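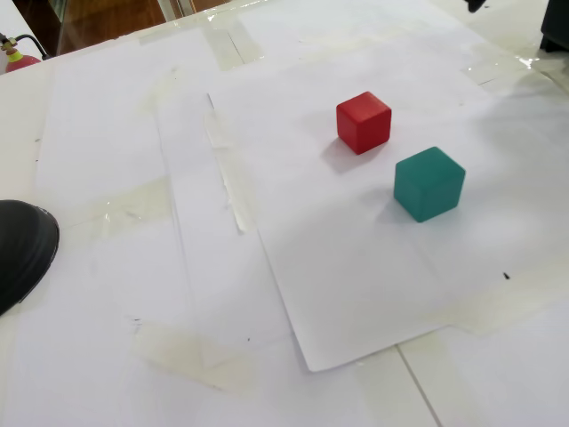 Week 5: Openings in the Magazine Story

Read before class: "The Caddie of Jeltdale," pp. 15 to 20.

A popular magazine story had a page, at most, to stop the reader from turning to the corset advertisements. Note how the Jeltdale author manages it: a crowd, a clock, and a man about to embarrass himself in public. His childhood can wait, and in this case it waits forever.

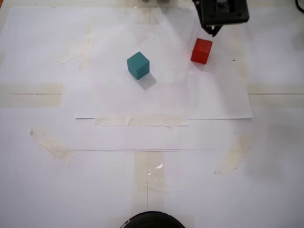
The railroad memoir works the same trick with a summons to the boss's office. Reshma Matlala calls this "the knock at the door," and she has found 40 of them in one bound volume, poor woman.

For next time: write an opening of five sentences. Someone must want something by the second. Weather is allowed once. Dreams are not allowed. Hand copies to Francine Vachon, who does not accept "it gets going on page three."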